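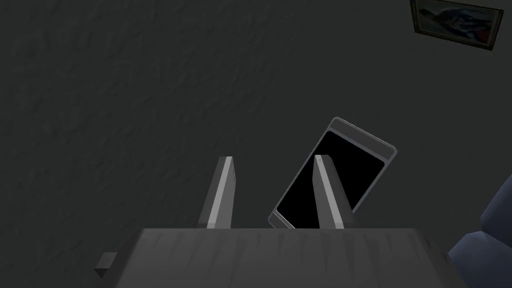 **Security deposit and a sublet that ended early**

Our office rents two furnished rooms on the upper floor of a building in Skindham under a sublease from Wurkell, which holds the main lease. Wurkell has informed us in writing that it will surrender the main lease in June. The sublease refers to a deposit equal to 2 months' rent, but it does not state who is to return it if the main lease ends first. The building owner, Tredance, has advised that it holds no funds in our name. To whom should the request for repayment be addressed, and is a walk-through inspection required beforehand? Any guidance would be appreciated.

Posted by **Skindham Tenant Office**, 21 Oct 2018

---

**leasedesk_171**

In most cases the deposit is owed by the party that received it. If your payment was made to Wurkell, your written request should be directed to Wurkell, with a copy to Tredance for its records. The building owner is not normally liable for money it did not receive, unless it has agreed in writing to take over the sublease.

Please review the following before sending the request:

- the receipt or bank record for the original payment
- the clause on early termination, including any notice period
- the furniture schedule, if one was signed at move-in

An inspection is advisable even where the sublease does not call for one. Ask for it in writing and keep a signed copy of the results. Rules on commercial deposits differ by state, and many of the deadlines that protect residential tenants do not apply to office space.

---

**Nic Aodha Property Services**

We agree with the above. One further point concerns the surrender itself. A voluntary surrender of the main lease does not always end a sublease, and in some states the subtenant may remain as a direct tenant of the owner. Your office should settle this question with Tredance before it gives up the keys.

---

**unit72**

Same thing happened to our firm. Deposit came back after 3 letters, minus a cleaning charge we did not agree to. Send everything by certified mail.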